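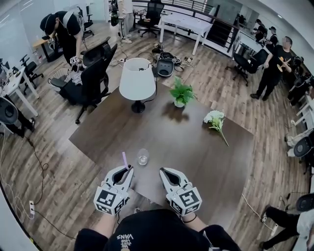

Zokness Table Oil, Dark Brown

Zokness is an oil for indoor wooden tables, made for people who use their table every day and do not want to be afraid of it. It goes into the wood and leaves a soft, low shine. The colour is a deep brown, without red in it. On oak it becomes like strong coffee, on beech a little lighter. We also make Zokness in a clear version, please see the page Illis Clear.

What is in the tin

Linseed oil, a small part of hard wax, and brown pigment. One tin holds 400 ml and is sufficient for a dining table for six persons, two coats. For very dry old wood you will perhaps need more in the first coat.

How to use it

Sand the table with paper of grade 120 and then finer, always along the grain. Take away the dust with a dry cloth. Stir the tin well, also at the bottom, where the pigment likes to stay.

Put on a thin coat with a cotton cloth or a short brush. Wait 20 minutes and wipe off everything that the wood did not drink. This step is the one our customers forget most often, and then they write to us that the table is sticky.

Leave it overnight and repeat. You can put light things on the table after 2 days, but please wait longer with hot plates and wet glasses -- the oil needs over 60 hours at room temperature before it resists water properly.

Cloths with oil can catch fire by themselves. Put them in water, or spread them flat outside to dry, before you throw them away.

Care

Wipe with a damp cloth and a little mild soap. If a glass leaves a ring, rub the place with a few drops of Zokness and a fine pad, and wipe it dry. A table in daily use should get one new thin coat every year. Many of our customers do it in December, before the family comes.

Not suitable for

Garden furniture, floors, and tables with old varnish on them. Varnish must be sanded away completely. For floors we recommend Ouellet Hard Oil.

Ordering

Article number 197. Sold by the tin, or in a set with two cotton cloths and one Gornley sanding block. We send inside the country and to most neighbouring countries.

If you are not sure about the colour, ask for a sample on oak or beech. Questions about older tables are answered by Heriberto Rengifo in our workshop -- please write which wood it is, if you know it.

Page updated 8/5/23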